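Talks > Robotics track > Speaker notes > How many baskets is enough?

Slot is 2 p.m., straight after lunch. Talk slowly. Leave the demo clip out if the room laptop is the same one as in July.

Open with the number. Our plan for Zukska said 600 examples of one job: a basket, a low white stand, a thing or two in the basket. I signed off on that plan and I no longer know why 600. I went looking for the reasoning and found a spreadsheet cell with 600 typed into it.

Say plainly that I'm not against collecting examples. I do it for a living. My complaint is that we count them as if they were all worth the same. Hudlow reports its total every month, up and to the right, and I have yet to see a slide from them with a second column on it.

What would go in the second column? Where the basket started. Which hand did the work. What was in the basket and whether it had shifted. How far the stand was from the robot and at what angle. If those hardly move from one example to the next, you've bought the same example over and over at full price.

(Pause here. Let people look before I talk again.)
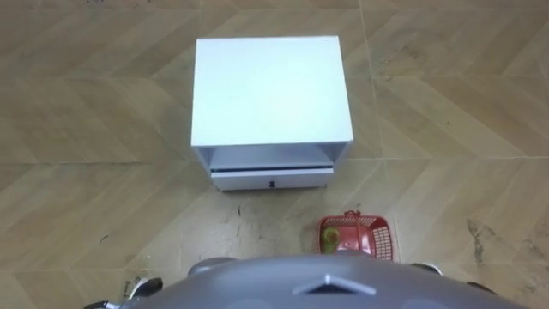
Red basket on the floor in this one, on the stand in the next two.

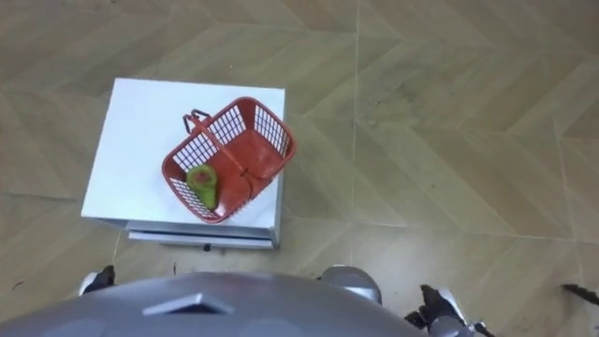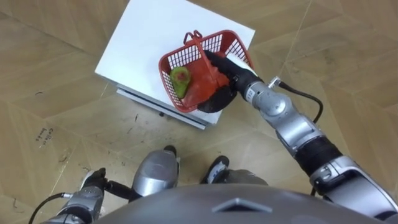 Van Wyk disagreed with nearly all of this when I ran the talk past them. Repetition is the whole point, was the reply; a model that has seen a grasp six times has seen six accidents, and you need the dull middle of the pile before the odd cases mean anything. Their view is that I'm asking for variety before there's anything to vary from.

Fair, up to a point. I'd accept it more easily if someone could show me where the dull middle ends. Ask the room: has anyone here stopped a collection early on evidence, and not on budget? Wait for hands. I expect very few.

Next part, the labels. Every example goes in as a success or a failure. Ours were marked by the same people who ran the robot, at the end of a long shift, and the success box was ticked by default in the form. I would like that sentence to land, so don't rush it. We changed the form in Lirkex so that both boxes start empty, and the share of failures went up. The robot was the same robot.

Objects. We had 2 kinds of filler in the baskets at first, one soft and one hard. When I asked for more, the answer was that the new objects would "break comparability" with the old ones. Comparable to what? We hadn't trained on anything yet.

What I'd do with the next budget: collect less, stop after each batch, train, look at what fails, and pick the next batch from that. It's slower and the chart looks worse. If somebody says the plan needs 700 to be safe, ask them to name the failure that example 700 is supposed to fix.

Questions. If asked about simulated examples, say I haven't used enough of them to have a view. Keep it short, the next speaker needs the adapter.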